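Ticket 574
Subject: Smoky grey compartment tray, dividers won't stay put
Product: Skusell desk organizer
Opened by: Cecilia Adjei
Handled by: Zainab Shehu, Sarpong customer care
Status: Resolved

Cecilia Adjei, 9:12 am
Hi there! First off, I love this tray. I bought it for the craft room at our community centre and the scooped fronts are brilliant, you can slide a bead or a washer up the curve with one finger instead of digging for it. My trouble is with the dividers. Two of them lean over as soon as I put anything heavier than buttons beside them, and then everything migrates next door. I've pushed them down as hard as I dare. Is there a trick to it?

Zainab Shehu, 10:40 am
Hi Cecilia, so glad you're enjoying it, the scoops are my favourite part too! Leaning dividers are nearly always sitting beside their groove and not in it. The plastic is see-through, so the grooves are really hard to spot under a ceiling light. Could you try this:

1. Empty the tray and put it on something white or very pale.
2. Wipe along the bottom with a barely damp cloth. Lint loves those grooves.
3. Look down at a low angle and find the thin dark lines where the plastic catches the light.
4. Start each divider at the back, then lower the front. You should feel a small click.

Please don't use hot water, it can bow the thin panels.

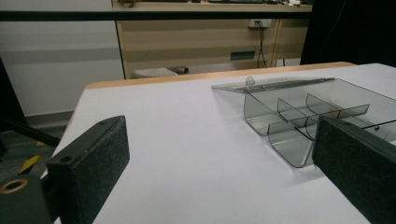
Cecilia Adjei, 1:25 pm
Okay, the pale surface tip is fantastic! I'd been doing all this on a dark green cutting mat and couldn't see a thing. On the white table the lines jump right out. One divider clicked in on the first go and it's rock solid. I tested it with 70 brass washers on one side and nothing on the other, and it didn't budge. The second one still wobbles at the front.

Zainab Shehu, 2:03 pm
Washers are a proper test, well done! For the second one, take it out and run a fingernail along the bottom edge. There's sometimes a little nub left over from moulding. If you find one, a few light strokes with a nail file will take it off. Then try the divider flipped end for end, as they fit a bit more snugly one way.

Cecilia Adjei, 2:31 pm
Found the nub! Tiny thing, the size of a grain of sugar. Filed it, flipped it, click. I'm so pleased. I've got 12 colours of seed beads sorted into jars waiting to be let loose in this.

One more question while I've got you: do you sell spare dividers? I'd like to split one of the wider sections.

Zainab Shehu, 2:50 pm
We do, ask for the Tanus divider set. The Cevia ones look the same colour but are a touch too tall, and they'll rub on the top. I've added a note to your account so the counter staff know which to grab. Enjoy the beads!

Ticket closed 3:05 pm
Cause: moulding nub on one divider, second divider out of its groove.
Parts sent: none.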